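Search this site Enter keywords Go

Call for participants: help us compare grippers on pouring and handling tasks

Posted in November by the Mottram bench team

We're looking for people to come and drive robot arms with us this winter, and we'd love to hear from you whether or not you have ever touched one before!

The Mottram bench is a side-by-side trial of three grippers: the Skidus parallel jaw, the Pesis (same idea, wider plates, a lot more grip force) and an older Sellora that we keep going back to because the fingertips are so easy to swap. All of them get bolted to the same model of arm, and each has a small camera at the wrist. What we want to find out is which one lets an ordinary person do careful work with glassware, and how much the view from the wrist helps or gets in the way.

We have 26 places. Each participant comes in for one afternoon and works through 19 short tasks, most of them with beakers and tongs. You'll pour from one beaker into another, pick up tongs and put them down again, take a lid off, put a lid on, stand up a beaker that is lying down. A few are easy. A few are really quite hard, and we're still arguing over whether the last one is fair. You will do the set with one gripper, take a long break, and then repeat a shorter version with a second.

What we'd like from you

You should be 18 or over, able to sit at a control station for stretches of 40 minutes or so, and comfortable looking at a screen. Glasses and contacts are fine. Left-handed people are especially welcome, as our pilot group was almost all right-handed and we think that shaped the button layout more than it should have. Lab techs, cooks, bartenders, people who play a lot of games, people who play none: please write to us. If you have used a Skidus or a Sellora at work, say so in your message and we'll start you on the Pesis.

What you get

We pay $400 for the afternoon, plus parking, and there's hot food in the break. You also get a copy of your own results with the group averages alongside, and if you'd like to stay and watch the next person's run from the back of the room you can (lots of people do). Spills don't count against your pay. Neither does dropping things. 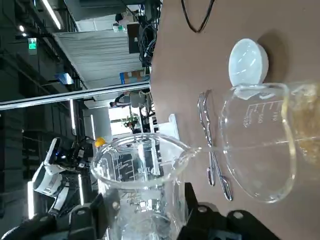

Do I need to practice pouring before I come?

Practice isn't needed. Everyone gets a warm-up period on the arm before the scored tasks begin, and we'd like you to arrive without a routine already worked out.

How to apply

Send a short note through the contact form with the word "Mottram" in the subject line. Tell us which hand you favor, what you do with your hands all day, and which afternoons are usually free for you. Sessions start at 1 p.m. and we lock the door to the bench area once the arms are powered, so please don't plan on slipping in late. We answer every note, including the ones that come in after the places are gone, and we keep a waiting list.

Related items

Swapping fingertips on the Sellora: our notes so far
Pesis or Skidus for thin-walled glass?
Wrist camera or overhead camera: first impressions
Open position: bench technician, part time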